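My niece Yulan keeps her bracelets and hair things the way I used to keep mine, which is to say everywhere. In May we finally gave an afternoon to sorting them, with a pot of tea and a good deal of "oh, I remember this one!" along the way. It was Lingyun Dai who taught her to string beads in the first place.

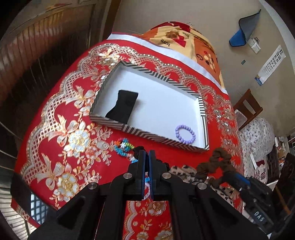 The lavender bracelet in the corner of the striped lid, with a folded black cloth for company.

I have a soft spot for that lavender one. Round beads sit so nicely on the wrist, and the color goes with everything Yulan owns — even the leopard print, she tells me, and I've learned not to argue.

Anyway, we talked for ages about whether bracelets and hair ties ought to live together.
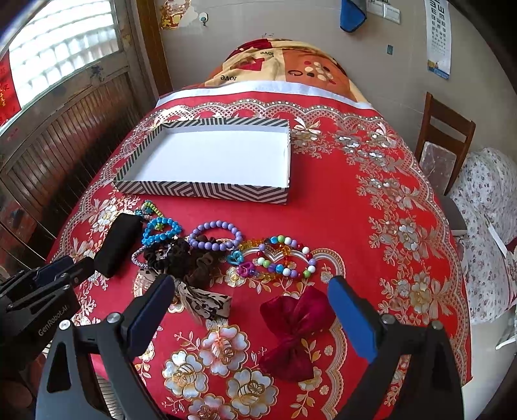

I was all for separate little bags, but Yulan likes to pick her bow and her beads at the same time, usually at 8 in the morning with one shoe on, so together they stay. If any of you have a better way of keeping scrunchies from swallowing the small things, do write and tell me.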